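3.2 Simulated cell setup and upkeep

All grasping trials were prepared in a simulated copy of the Kolldale cell, which holds one arm, one two-finger gripper and one wrist camera. The copy was built from the supplier's drawings and then corrected by hand. The largest correction was to the camera mount, which sat 9 mm lower on the real arm than in the drawings. Until this was fixed, the fingers in the rendered view did not line up with those in the real one.

The gripper model was kept simple. The palm and fingers are made of flat-shaded blocks, and contact is computed on the inner faces only. Earlier versions used the full mesh from Pesonen, but loading it slowed the simulator and gave no gain in grasp success on our test set.

Surface textures and light direction are drawn again at the start of each run. The texture pool holds 300 entries, mostly stone, plaster and worn paint. We removed plain white textures early on - they made the finger edges hard to find.

The camera pose is checked after every 80 runs. The arm is sent to a stored position, one view is rendered, and the finger outlines are compared with a saved reference. If the outlines have moved, the mount transform is reset from the Zaltgate configuration file and the check is repeated. Drift of this kind came from rounding when the scene was saved and reloaded, and it stopped once the transform was stored separately.

Figure 4 gives a wrist view with both fingers open and a green object beyond them. Strong light on one finger pad and little on the other is common under this lighting scheme, so the outline check works on edges and ignores brightness.

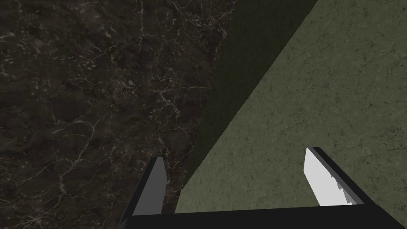
Figure 4. Rendered wrist view. Dark veined marble lies behind the left finger and the lit face of the green object behind the right.

Of the faults logged during setup, 91 percent were found by the outline check. The rest were found by hand, mostly as wrong joint limits after a change of simulator version.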